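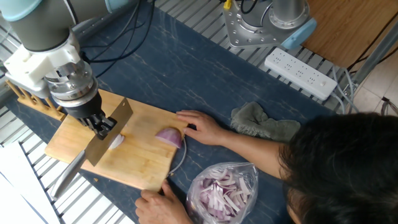
Schouten asked on the project page whether the recordings keep the moments when the human helper moves the food. They do, and we're delighted somebody wants them!

Pelesside Onion Slicing, version 2

3,000 short recordings of an arm being taught to slice by remote control, with a person sharing the board. Released December 11, 2021.

What you get

Each recording has its own folder, with the arm's joint positions and the video. Labels come in a separate file, and we had great fun arguing over them.

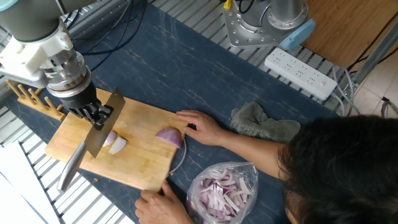 Known gaps

76 recordings have no force readings. They are listed in missing.txt, so skip them if you're training on touch.
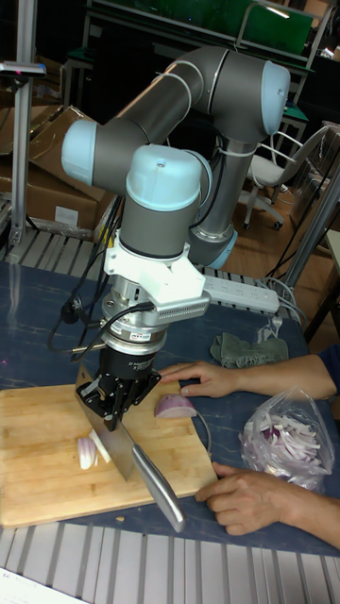
Labels mark the start and end of every cut, plus any pause by the operator. Please don't train a hand detector on the side view alone: a dark blue sleeve covers the helper's wrist there, and only the arms reach in. Corrections are very welcome, big or small!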